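盘子是拿来用的：与蕾卡·蒂亚吉聊旧餐具、借盘子和一家人的饭桌
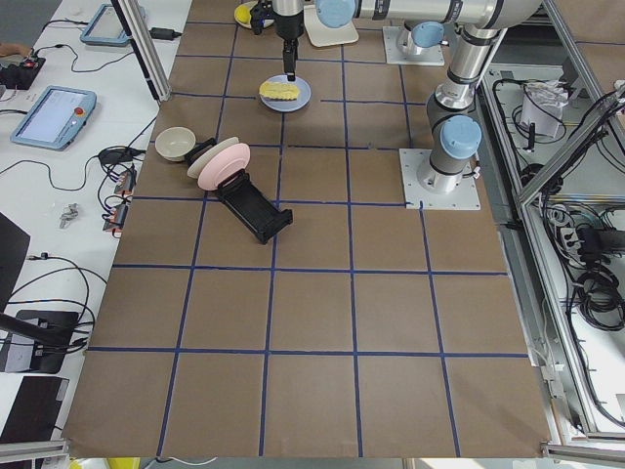 棕色纸铺的桌面，浅蓝色的圆盘。

去斯克尔考（Skerkau）找蕾卡·蒂亚吉（Rekha Tyagi）之前，我在电话里问她要不要带点什么。她想了一会儿，说你家里要是有磕过口子的盘子，就带一只来吧，别带好的，好的我这里放不下了。于是我坐早班车出发的时候，膝盖上抱着一个用毛衣裹了两层的汤盘，是我外婆留下来的，边上缺了指甲盖大小的一块。一路上我都不敢睡觉，生怕它又缺一块。

她的店叫“纳拉尔”（Nallar），在一条往河边下去的坡路上，门脸很窄，进去却很深，像一条走廊忽然想起来自己还可以当屋子。两边墙上全是架子，架子上全是盘子，大的立着，小的摞着，中间垫着剪成圆片的旧报纸。她从最里头走出来，围裙上沾着一点白灰，先看了我怀里的毛衣，再看我，说：“哎呀，抱得这么紧，是家里的吧？”

纳拉尔开了21年，做的事情说起来很简单：收旧餐具，修旧餐具，借旧餐具。卖倒是卖得少。镇上的人办喜事、过生日、办丧事，家里的盘子不够用了，就到她这里来搬一些回去，用完洗干净再送回来。押金是有的，写在一本硬皮账簿上，不过我翻了翻，好些人的押金那一栏里写的是“果酱两瓶”或者“帮忙修后门”。

“押金这个东西，”她一边给我倒茶一边说，“最早是我姑婆非要写的。她说你不写，人家倒不好意思来借。你写了，哪怕写的是两瓶果酱，人家拿走的时候心里就踏实，觉得这是一桩正经的事。”

她说的姑婆是库苏姆·马图尔（Kusum Mathur），店名是姑婆取的，来自她小时候住过的一个村子。库苏姆年轻时在一家叫梅代罗斯（Medeiros）的瓷器厂里画边，画了大半辈子的蓝线。厂子关门的时候，工人可以拿些货抵最后的工钱，别人挑花瓶，挑成套的咖啡具，她把剩下没人要的单只盘子全要了，用借来的手推车往家里推，推了好几趟。

“一共597只，”蕾卡说，“这个数字我们家谁都背得出来。她每一只都在底下用铅笔编了号，编到最后一只，她还回头重新数了一遍，觉得不甘心，怎么就差三只不到六百呢。她后来一辈子念叨这件事。我堂弟拉利特有一年过节，专门跑去市集上买了三只差不多的送给她，想给她凑个整。她高兴得很，把盘子摆在柜子上，可是死活不肯往上编号，说这是另一笔账。”

我问那三只现在在哪里。她指了指收银的小桌子，有一只正垫在花盆底下，另外两只装着纽扣和橡皮筋。

我原本准备了一页纸的问题，想请她谈谈怎么辨认年代，怎么看釉色，市面上哪些东西值得收。她很客气地回答了前两个，到第三个就有点坐不住了，起来给炉子上的水壶挪了个位置，又坐下。

“你问值不值得，我真是答不好。来店里的人也常常问，手里拿着一只盘子翻过来看底，问我这个以后会不会涨。我就说，你喜欢拿它吃什么呀？有的人一听就笑了，有的人觉得我在打岔。可我是认真问的。一只盘子拿来吃什么，跟它合不合适，关系大得很。我姑婆有一种浅盘，沿子特别平，特别漂亮，但是你只要往里头盛一点有汤汁的东西，端起来走两步，袖子就遭殃了。那种盘子拿来放饼，放切开的桃子，再好不过。你要是不知道这个，买回去盛炖菜，过两天就不爱用了，就收到柜子顶上去了，然后就再也没下来过。”

她最怕的就是“柜子顶上”。聊天的一个下午，这四个字她说了许多遍，语气好像在说某个远方亲戚搬去的、气候不太好的城市。她说大多数人家都有两套盘子，一套天天用，一套等客人，等客人的那套往往等得比客人还久。

“我妈妈就是这样。她有一套带金边的，我结婚之前总共见它上过两次桌。一次是我叔叔从国外回来，一次是停电，厨房黑，她摸错了柜子。停电那次才好玩呢！点着蜡烛，金边一闪一闪的，我们吃的是剩饭煎鸡蛋，我爸爸说这是他吃过最体面的一顿鸡蛋。第二天我妈妈把它们一只一只擦干净又放回去了。后来她过世了，我把那套拿到店里来，头一件事就是用它们吃了一顿煎鸡蛋，金边磨掉了一点，我也没心疼。”

蕾卡原先并没有打算接这家店。她在克莱内克（Cleneck）的中学里管过图书室，每逢假期回来给姑婆帮帮忙，搬搬东西。库苏姆的眼睛慢慢不行了以后，补盘子这一道活就做不了了，她坐在旁边讲，让蕾卡动手。蕾卡学得很慢，她说自己头一年补出来的东西，“好像盘子上长了个包”。

“姑婆从来不说补得难看。她用手指头去摸，摸到那个包，就停在那里不动，也不说话，停好一会儿，然后把盘子递还给我。我就知道了，再磨。有一只小碟子我磨了整整一个冬天，到二月里她摸过去，手指头没有停。她也没夸我，就问中午吃什么。”

补盘子的步骤她讲得很细，我记了好几页，挑一些写在下面，也许有读者用得着。断口先要用温水和软刷子刷干净，晾到第二天，不能贪快拿去烤。胶要抹得薄，抹一边就够了。对上以后用纸胶带横着绷住，再埋进一盆干沙子里，让断口朝上，靠盘子自己的重量压着。缺了肉的地方要填，填料宁可一层一层地加，每层都等它硬透。磨的时候从粗到细，磨到后来要闭上眼睛。最后才上颜色，颜色她总是调得比盘子浅一点点，理由是“深了显眼，浅了显旧，旧一点谁家都有”。

还有一条她反复叮嘱，让我一定写进去：这样补过的盘子只适合摆着，或者放些带皮的水果、包着纸的点心，不能再拿去盛热汤，也不要进洗碗机。“有人不听，拿回去盛了一锅滚烫的豆子，回头抱着两半来找我。我又给他补上了，这回在底下贴了张条子，写着‘豆子不行’。”

听到这里我把外婆的汤盘从毛衣里拿了出来。她接过去，走到门口有光的地方，转着看，用指甲轻轻弹了一下，把耳朵凑过去听。声音很亮，她说没有暗裂，就是缺了一口，是好盘子。她问我外婆是做什么汤的。我说是萝卜汤，冬天放一点羊骨头。她点点头，说那我劝你别补了，把缺口那里磨圆，不割嘴，不割手，还接着盛萝卜汤。补上去倒好看了，可是汤就盛不得了，你自己想想要哪一样。

我想了一会儿，说要汤。她显得很满意，当场就拿出一块细磨石，蘸着水磨了起来，一边磨一边接着跟我讲话，这场采访后面的一半差不多都是伴着这个沙沙的声音进行的。

说到借盘子，她的话就更多了。她说最热闹的时候是夏末，婚礼一场接着一场，店里的架子能空掉一大半。按店里的老规矩，一家人一次最多可以借走500只，这是她姑婆定的上限，总要给别人家留一点。真正有人借到这个数的，她只记得一回，是河对岸的一户人家嫁女儿，连邻村都请了。

“那天来搬盘子的是新娘的教父，叫埃文德·格思里（Evander Guthrie），个子很高，进门要低头。他开了一辆拉干草的车来，车斗里铺了好厚的草，盘子就一摞一摞坐在草里。我跟着车走的，坐在后头，两只手各扶着一摞。路不平嘛，一颠，所有的盘子一起响，叮叮当当的，像好多人同时在小声讲话。沿路的人都出来看。到了地方，天都快黑了，院子里的桌子从井边一直摆到果树底下，盘子没有一套是配得上的，这只蓝边，那只绿叶子，再过去一只什么花也没有，可是摆满了，点上灯，哎呀，真好看。”

我问碎了多少。她说碎了几只，她没有细数，格思里先生倒是很当一回事，把碎片收在一个口袋里送了回来，一脸做错了事的样子。后来那些碎片被她嵌在了后院的小路上，下雨天走过去，脚底下都是蓝线和叶子。格思里先生现在年纪大了，还是常来，来了也不借什么，坐在门边那把椅子上，帮她剪垫盘子用的报纸圆片。他剪得很圆，不用画线。

“他剪着剪着会停下来念报纸，都是些旧闻了，哪里修桥啦，哪里丢了一头牛啦。他念得津津有味，念完了还是剪掉。”

店里还有一样东西是外头不太见得到的，就是一张长桌。桌子在最里间，能坐12个人，每个月有一个晚上，她会在门口挂一块小木牌，谁看见了谁就可以进来吃饭，自己带一道菜，盘子由她出。规矩只有一条，盘子要自己上架子去挑，挑到哪只就用哪只，吃完了讲一讲为什么挑它。我听了以为会是很文雅的场面，她摇着手大笑起来。

“哪里文雅！头几回大家都不好意思，站在架子前面挑半天，好像在考试。后来熟了就吵起来了。有两个老邻居，都看中一只画着鹅的盘子，每个月都要抢，有一个后来干脆提前半个钟头来，坐在那里把盘子抱在怀里等开饭。讲为什么挑它呢，有讲得特别好的，也有讲得特别省事的。有个小男孩每次都说，因为它大。我觉得他说得最有道理，盘子大装得多嘛。”

她的朋友蕾卡·巴特（Rekha Bhatt）是这张长桌的常客。两个人同名，镇上的人便叫一个“盘子蕾卡”，叫另一个“面包蕾卡”，巴特在坡顶上开面包房。那天下午她正好送面包下来，听见我们在说吃饭的事，索性拉了把椅子坐下，也讲了起来。

“我第一次来，带的是一大盘烤茄子，”巴特说，“一进门就绊了一跤，茄子全扣在地上了。我那会儿刚搬来，谁也不认识，真想扭头回家。她倒好，看了看地上，跟我说，盘子没碎！高兴得不得了。后来那顿饭我吃的全是别人带的菜，吃了三碗米饭，回家路上才想起来自己还没有跟人家道歉。”

“你第二天不是送了一篮面包来嘛。”蕾卡说。

“那是卖剩下的。”

“卖剩下的也好吃。”

这样你一句我一句地讲了很久，我的笔记到这里变得很乱，有半页记的是酸面团在冷天要怎么放，还有一行写着“鹅，左边第三层”，大概是谁告诉我那只抢手的盘子放在哪儿。我后来去看了，鹅画得有点歪，脖子特别长，眼神倒是很和气。

天色暗下来的时候，她的堂弟拉利特·马图尔（Lalit Mathur）也来了，替她把外头的箱子往里搬。他平时在克莱内克做木工，店里的架子都是他打的，每一层的前沿都钉了一条细木边，防着盘子往外滑。他不怎么爱说话，我问他小时候在姑婆家是什么情形，他想了想，说吃饭要自己洗自己的盘子，洗完要举起来给姑婆看，对着窗户照，照得见水印子就要再洗。说完他又去搬箱子了，过了一会儿折回来补了一句，说他现在在自己家里也还是会举起来照一照，他女儿都笑他。

我问蕾卡，库苏姆不在了以后，她有没有想过把编了号的那批盘子单独收起来，不再外借。毕竟那是姑婆一趟一趟推回来的，碎一只就少一只。

磨石的声音停了一下。她说想过的，有一阵子真的收了，用布包好放在里间的木箱里，包了差不多一个秋天。“那个秋天店里怪冷清的。人家来借，我拿别的给他们，也够用，可是有位老太太站在那里不走，问我，那只底下写着号码的、边上有两道蓝线的到哪里去了，我女儿满月的时候用过，现在她自己要办喜事了。我能怎么说呢？我就进去把箱子打开了。一只一只翻，翻到了，那位老太太拿过去，先翻过来看号码，看完了就抱着走了，押金都忘了写。”

从那以后箱子再没有盖上过，现在里头睡着店里的猫。编号的盘子同别的混在一起，谁借到算谁的。碎掉的，她在账簿最后几页上把号码划掉，旁边注一笔是在谁家、什么日子碎的。我得到允许翻看了那几页，有写“洗礼，小孩子碰的”，有写“跳舞”，有写“我自己，打喷嚏”。

汤盘磨好了，她用拇指沿着缺口来回摸了两遍，又拉过我的手让我也摸。那地方现在是一个浅浅的、光滑的弯。她不肯收钱，在账簿上给我开了一行，写我的名字，后面写“萝卜汤”，意思是下次来要带。我说从我家带汤过来要坐好久的车呢。她说那就把萝卜带来，骨头她这里有。

回去的时候面包蕾卡和我一道走上坡，她走得快，一路在前面跟我讲哪一家的门槛高，哪一段石板松了要当心。末班车上人不多，我把汤盘放在旁边的座位上，还是用毛衣裹着，只裹了一层。

纳拉尔每天上午开门，中午关一会儿，下午再开。要借盘子办大席的，请提早跟蕾卡讲一声，自己带垫车的干草或者旧毯子。长桌吃饭的日子不另外通知，看门口的木牌。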